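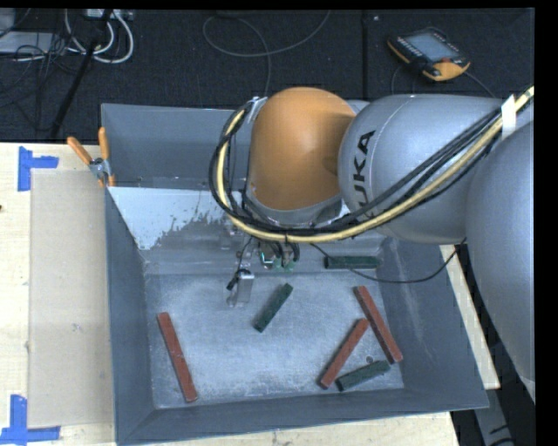 KUKA arm over the bin, red and green blocks

Home | Archive | Threads | Search
Last updated: September

Lahcen Ouali wrote:
> Do you hand-guide the arm into the bin or jog it from the pendant?

Hi Lahcen,

Both! I push it by hand down to the rim, then switch to the pendant for the last bit - my wrists are steadier on buttons. Blocks near a wall are the pain, so I teach those first while I'm fresh (40 demos a sitting, then coffee). Radwa does hers all by hand and swears by it.

Amber

Contact the list owner | Back to top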